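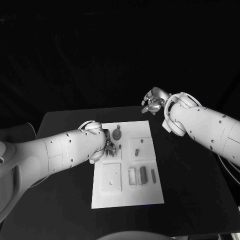

Keep the small parts on one board

Apr 20, 2024

Loose pegs and fittings belong on a board, with a place for each. I worked out of tins for years and lost over 70 pieces between November and spring. A plain white board on a dark table fixed most of it. Small things show up against it, and the whole job can be lifted and moved. Drawers are fine for spares. For work in hand, they only hide what you need. Two boards are enough for most benches.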